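31 January 2020
By Sandra Ellwood

Speaker notes: What a shout-out is worth to a small business

Slide 1. Title, leave it up while people find seats.

Morning. Thanks to Fulvio Rizzi for asking me, knowing what I was likely to say. He runs the breakfast series and he has had three speakers in a row telling you to enter awards. I'm the other side of that.

I do the books and some of the planning for small firms in Plemwood and Jestley. I don't sell marketing. I've got no programme for you to join at the end.

(Pause. If the coffee's still being poured, wait.)

Slide 2. "Congratulations, you've been chosen"

Who's had one of these emails? Hands up. Keep them up if it asked you for money. Usually most hands stay up.

They come in two kinds. The first is the paid kind, where you're a finalist in something you never entered and the table at the dinner costs more than your rent. I won't spend long on those. Delete them.

The second kind is more interesting and harder to argue with. It's free. Somebody well known, or a big account with a lot of followers, picks a few small businesses each week or month and gives them a mention. Nothing to pay. Everyone's pleased. The local paper runs a piece saying the owner is thrilled and has seen a lot more interest.

My question is always the same: more interest in what, from whom, and did any of them buy something?

Slide 3. Gerardo's numbers

Gerardo Ruggiero said I could use these and he's in the room, so be nice. Gerardo makes and repairs leather work belts under the name Grasso. Last August his shop was picked for one of these mentions by a large regional account. He'd been trying for months.

In the week after it he picked up 247 new followers. That's a real number, I've seen it. He was over the moon and I'd have been too.

From those we could trace 35 visits to the website. Of those, 13 people looked at a price. Two bought a belt.

(Let that sit. Don't rush to the next bit.)

Now, two belts is two belts. He was glad to have them. But he'd also spent most of four evenings writing and rewriting his entries, and he bought in extra buckles because he thought there'd be a rush. The buckles are still on the shelf.

Gerardo's view, which is different from mine, is that the mention helped him get a meeting with a stockist. Maybe. The stockist told him they'd already heard of him through a customer. I put that to Gerardo and he said the customer might have seen the post. I can't prove they didn't. That's the trouble with this kind of claim, you can't ever pin it down enough to be wrong.

Slide 4. Why the stories all sound good

You only hear from the winners, and you hear from them in the first week. Adelmo Palumbo, who used to write up business news for the Jestley paper, told me he did dozens of those pieces and was never once asked to ring the owner back a year later. I don't blame him. It's not much of a headline, "Cake shop about the same".

The person handing out the mention also gets something. Every winner shares the post, thanks them by name and puts the badge on their site. That's a lot of free advertising flowing uphill. I'm not saying it's a con. Some of these people are generous and I'm sure they like helping. I'm saying check which direction the traffic is going before you give up your Sunday night.

(Somebody will bring up "exposure". Tell the story about the landlord if there's time. Skip it if we started late.)

Slide 5. Followers and customers

A follower three provinces away is lovely and won't get her brakes done at your garage. If you sell online and post anywhere, fine, a wide audience may be some use. If you cut hair, it's close to no use at all.

Saeed Abbasi at Arent went the other way. Arent does small appliance repairs. He'd been nominated for something and let the deadline go by. He spent the same evenings phoning customers from the past two years to ask if the thing he'd fixed was still working. He felt a bit silly doing it. He got bookings out of it, and he got an earful from one man about a kettle.

Would that work for you? I don't know. It's one shop, and I'd be a hypocrite if I stood here and made a rule out of it after what I've just said about Gerardo's stockist. But he could tell me where each booking came from, and that's more than most award winners can do.

Slide 6. If you're going to enter anyway

Some of you will, and I'm not your mother.

Put a cap on the hours and write it down first. Before the day of the mention, note your normal weekly sales, enquiries and visits, so there's something to compare with. Ask every new customer how they found you, and write the answer down even when it's boring. Don't order extra stock. Look again after three months, when the fuss has gone.

And fix the website before anyone's sent to it. Gerardo's had last year's holiday hours on the front page. He knows. He's laughing.

Slide 7. Leave up during questions

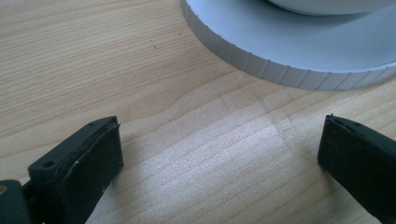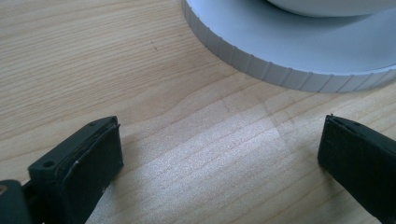
Is it worth putting a winner's badge on my shop window or website?

It costs you almost nothing, so put it up if you like it, but take it down once it's a couple of years old. I haven't seen figures from any of my clients that show a badge bringing in sales. Customer reviews with a recent date on them are a better use of the same space.

(Stop for questions at quarter past at the latest, Fulvio needs the room back. Spare tracking sheets are in the blue folder. Gerardo's taking orders for belts by the door and yes, he has plenty of buckles.)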